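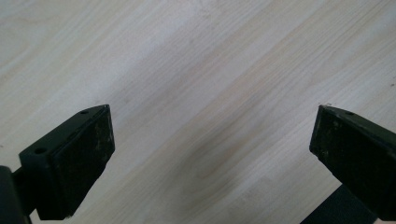 Pale wood grain on a flat surface.

Break room and shared kitchen tips for small offices

A shared kitchen gets more use than any other room in a small office, and it is usually the last one to be set up properly. These habits work for teams of up to 10 people.

Coffee
Put the coffee, filters and scoop in one cabinet, directly over the machine. We switched from single pods to a bag of Barkora ground coffee and a plain drip maker. Use 8 level scoops for a full pot. Descale the machine every 2 months with white vinegar and water in equal parts, then run plain water through it twice.

Refrigerator
Give each person a space and label the shelf edge with masking tape. Write the date on anything that goes in open. Clear out at 4 p.m. on the last working day of the week – whatever has no name or date goes in the trash. Wipe spills the same day with warm water and a little baking soda.

Microwave
Heat a bowl of water with a slice of lemon for 4 minutes, leave the door shut for a few more, then wipe down the inside. Keep a vented cover on top of the unit where people can reach it.

Counters and tables
Use a damp cloth and mild dish soap on wood, and dry it along the grain. Coffee rings often fade with a paste of baking soda and water, but test it on a hidden spot first. Keep bleach off wood.

Supplies
Tape a list inside the cabinet door. Whoever opens the last pack of something writes it down. Ours usually reads paper towels, sponges, Bama tea, dish soap. Store the spare sponges away from the sink and replace the one in use every 2 weeks.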